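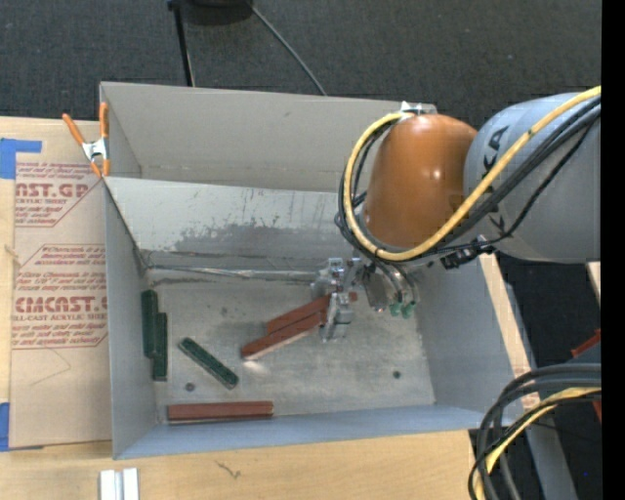

Plunano, a read-later service, after two months

I moved my reading list to Plunano in February, mostly out of guilt. The old list was a text file with links pasted in as I found them, and it had got to the stage where opening it made me want to close it again. Kazue Shibata had been recommending Plunano on her blog for a good while, so I paid for the full version and gave it a proper go.

The pitch is simple. You press a button in the browser, the page goes into a queue, and you read it later in a clean view with the adverts stripped out. Each item gets an estimated reading time. There is also a public page, so that anyone who visits your blog can see what you have been reading, and that was the part I really wanted.

Saving things

Saving works. I have very few complaints about the button, except that it sits there with a spinning circle for a moment longer than I would like, and if you close the tab too soon the page is not saved and you are not told. I lost a long piece on translation by Misaki Amano that way and had to go hunting for it in my history. I now wait for the tick.

Tags are offered automatically. They are poor. A post about a bakery was tagged "finance", I suppose on the strength of one paragraph about flour prices, and anything in Japanese or Chinese gets the tag "other". If you read in more than one language you will be doing your own tagging, and you might as well switch the suggestions off on the first day. The setting is under Account, for some reason, and not under Tags.

Reading things

The reading view is pleasant enough when it works. The type is large, the margins are sensible and it remembers where you stopped. On plain blogs it does very well. On anything with footnotes it falls over: the notes either vanish or get dropped into the middle of a sentence. Two of the academic blogs I follow are unreadable in it, so I click through to the original, at which point I have paid for a bookmark.

Japanese text comes through cleanly. Chinese is less reliable, and on older pages I had rows of question marks. I wrote to support about this and got a friendly reply saying it was known. It is still known.

I don't trust the reading times either. They seem to be based on English word counts, and a Chinese essay that took me most of an evening was marked as a two-minute read.

The public page

I was hoping to put a small box in the corner of the blog with the last few things I had read. Plunano does give you a snippet of code for this, and it does work, but it brings in their logo and a line inviting my readers to sign up. You can't remove either one, even on the paid plan. Kazuhiro Oda showed me a way to hide the line with a bit of styling. It came back after an update.

The page on their own site is nicer, though it lists things in the order you saved them and not the order you read them. I can't see who that helps. My page makes it look as if I have read 34 articles about the same election, when I saved the lot in one sitting and have opened maybe four.

Limits and price

The free version stops at 300 items. The paid one goes up to 999, an odd ceiling for something described on the front page as "unlimited reading". I asked about that too. It means unlimited reading of the items you have saved, apparently. I am nowhere near it, but people who hoard links should know it is there before they hand over a card number.

Export is good, to be fair. You get a plain file with titles, links, dates and tags, and I had it back in my old text file within a few minutes.

Compared with Losby

I also tried Losby for a fortnight, as Lilian Massawe uses it and she reads more than anyone I know. It is uglier and has no public page at all. It kept the footnotes, though, and the Chinese came out right. It costs nothing if you don't mind a plain list -- and I am starting to think a plain list is what I had in the first place.

Would I keep it?

For a month or two more, until the subscription runs out. If you read mainly English blogs and want to save them from your phone, Plunano will probably suit you. For mixed languages I would try Losby first. What neither of them has done is make me read more. The queue grows at exactly the pace the text file did, only now it sends me an email about it. That can be turned off, under Account again.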